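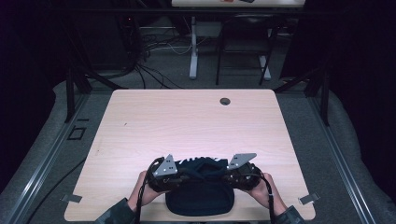
How to run a garment session with hand-held grippers

Jendgate house rules, revised Jun 5, 2025

These are the working rules for anyone recording cloth handling at a Jendgate bench. They replace the March sheet. The order matters, so work down the page and don't skip ahead because the bench was used by someone else before you.

Before you start

Clear the tabletop. Pens, tape, phones and drinks go outside the rails. The only thing on the table at the start of a take is the garment named on the job card.

Check that the table clips are tight. Push down on each near corner of the top with the flat of your hand. If it rocks, tighten the clip and push again.

Lay the gripper cables so that they drop straight to the floor on their own side. They should never cross in front of you. Move both grippers to the far edge of the table and back, and check that neither cable pulls tight. If one does, give it more slack at the floor and leave the plug alone.

Wear plain sleeves, fitted at the wrist. Take off rings, watches and bracelets.

Open and close each gripper 13 times with nothing between the fingers. Listen for clicking and feel for grit. A gripper that sticks goes back to the shelf with a red tag on it, and you sign out another.

Checking the finger pads

Pads are checked at the start of every session and again after any take with knitwear. Knit is harder on them than woven cloth, and fibres from a worn pad end up on the garment.

Look at the edges first. A slightly rough edge is acceptable. Trim loose fibres with the small scissors, cutting away from the pad, and never pull them off by hand. 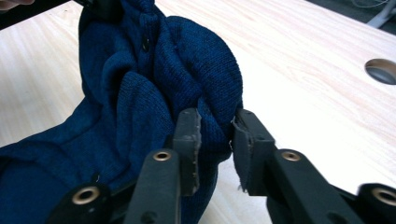 Then press the two pads together and look at how they meet. They should touch along their whole length. A pad that meets only at the tip has moved on its mount and needs resetting before you carry on. Replace pads as a pair when they reach 3,000 closes, whatever they look like. The count is kept in the gripper log, and the person who fits the new pair resets it to zero and initials the line.

Stock pads are the Stergiou ones in the second drawer. Don't mix them with the older Prestero pads, which are a different thickness.

Handling the garment

Take hold of cloth, not fastenings. Keep the fingers clear of buttons, zips and sewn labels. If a button ends up between the pads, open, move along and take hold again. The take is still good.

Close slowly until the cloth stops sliding, then stop closing. Squeezing harder does not give a better hold and it marks fine knit.

Lift before you drag. A jumper pulled flat across the table stretches at the hem, and after a day of that it no longer folds the way the job card says it should.

If two people are working, the one holding the garment speaks before letting go. "Releasing" is enough.

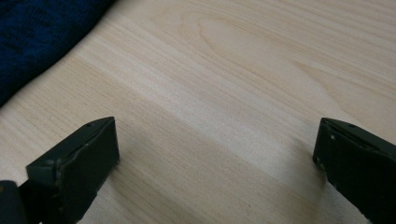 Approach distance is the rule new people get wrong most often. Bring the gripper in with its fingers already open, and keep it low over the table on the way. Opening the fingers at the last moment tends to knock the cloth and spoils the starting position. Leave bare tabletop between the fingers and the garment before you begin the reach, as with the navy knit here, which is well up in the corner while both fingers are still over plain wood. Hold still for 2 seconds at that point, then go in.

Stopping a take

Stop if the garment falls off the table, if a cable catches, or if anyone reaches inside the rails. Put the gripper down on the table with the fingers open. Say "stop" aloud so that it is clear to the person at the screen. Mark the take as stopped in the log and write the cause in a few words. Do not delete it.

Do not carry on past 470 takes on one garment. Retire it, bag it and write the final number on the bag.

At the end

Wipe the tabletop with a dry cloth. Pick lint off the pads. Hang both grippers by the body, never by the cable, and copy the session to the Starorura drive before you log out.

Questions about these rules, and requests to change them, go to Efthymia Konstantinidis.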